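Household Skills 2 — Handout: Baskets and Small Things
Instructor: Branwen Beddoe

Please read this before the practical hour. We will speak about open baskets, and when a basket is better than a box with a lid.

A basket is good for things which are taken out and put back many times in a day. The person sees the content at once and does not need two hands.

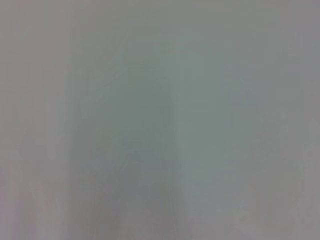 Choose the size after you choose the content. Many students do the opposite, and then the basket becomes a place for everything. For a shelf 40 cm deep, leave a little space behind, so the fingers can go over the rim.

Weave matters also. With gaps in the walls, crumbs and dust fall through — put a cloth inside if you keep bread.

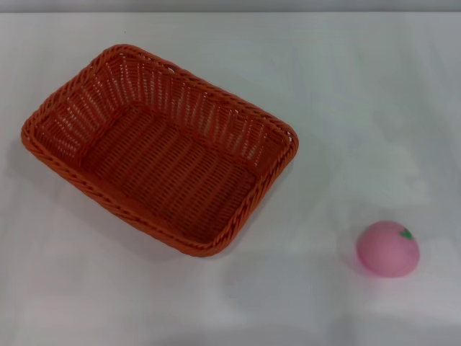 Fig. 2. Orange woven basket and a small pink ball in the shape of a peach, on a white table.

Exercise (some 60 minutes, in pairs). Take the Dronden tray list from June and mark each item "basket", "box" or "drawer". Write one short sentence for every choice. Round items need walls higher than half of the item.

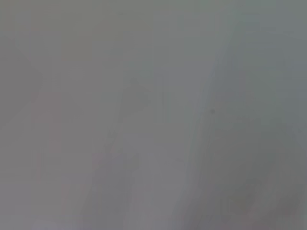

How often should a woven basket be cleaned?
Once a month is enough for most rooms. Use a dry brush first, then a damp cloth along the rim.

Bring your lists to room 335.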